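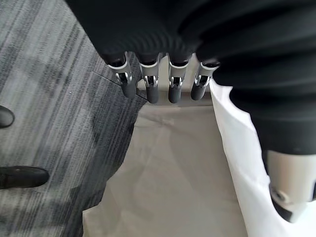 A week of having Hollis make the beds

So I finally did it! After a whole winter of reading the Pulden brochure in the bathtub, I signed up for the trial, and Hollis spent a week with me at Skustora (my little guest place in Utitport, for anyone new here). Hollis is the housekeeping robot. It walks, it has hands, and it does beds and folding and a bit of tidying. It doesn't do bathrooms, and I asked twice.

The trial week is $700. If you like it and want to keep it for the whole season, it's $3,778, and they take the trial money off if you sign before the end of June. That includes the setup visit, the covers for the hands and arms, and a phone line that gets answered by a person. I called at 6 in the morning and got a very awake human, so points for that.

Setup took most of a morning. You walk it through each room and tell it what goes where, and you have to be fussy. I said "pillows at the top" and figured that was plenty. It wanted to know which pillow goes in front, and how far over the foot I like the duvet to hang, and whether the bed skirt counts as bedding. (Does it? I still don't know what I told it.)

What I cared about most was the hands, because I've seen cheaper machines grab a sheet like they're pulling weeds. These have rounded tips on the fingers, which is a lot kinder to fabric. I gave it all kinds of cloth during the week, anything white I could find in the linen closet plus whatever was hanging on the back of the door. 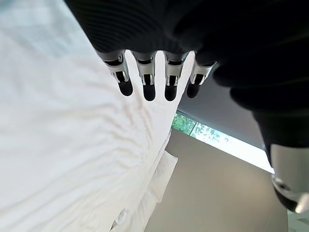

Fingertips just over the white cloth. Spot the little button!

Flat stuff was the best thing it did. Pillowcases, hand towels, napkins, all lovely, nice square corners and a neat stack. Shirts were so-so. Sleeves confuse it, and one of mine came back folded into something like a paper hat. I wore it anyway. Fitted sheets are the hard one, same as for me, and I'd give it a 9 for effort and leave the rest of the scoring out.

It is also slower than I am. I can do a bed in the time it takes my coffee to brew, and Hollis takes long enough that I drank the coffee and made another. But I was drinking coffee! Sitting down! My back noticed the difference by the third morning, and that's worth something to me that I can't really put a price on, although Pulden clearly can.

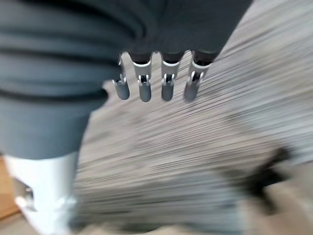 Knuckles, charcoal fabric and a blur of floor.

A few small gripes while I'm at it. The dark covers show every bit of lint, and white bedding makes a LOT of lint. The charger wants an outlet all to itself. And the voice has exactly 2 volumes, whisper and train station, so please do the setup before your guests arrive.

The duvet in the corner room was my big test. It's huge and puffy and I usually end up halfway inside it. The trick is to have Hollis work from the foot of the bed and pull toward itself, then go up and sort out the pillows afterward. The phone person told me that one, and I wish it was in the booklet.

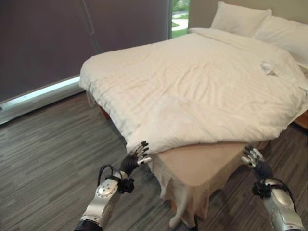
Both hands at the foot of the big bed, with the beige fitted sheet peeking out at the corner.

Am I keeping it? I keep changing my mind. For the busy months, yes, I think so, and then I look at the number again and go make a bed myself to calm down. I've asked Pulden if they'd do a half season and they're getting back to me. If any of you have had one through a full summer, tell me how the covers hold up in the wash, please, I'd love to know before I sign anything.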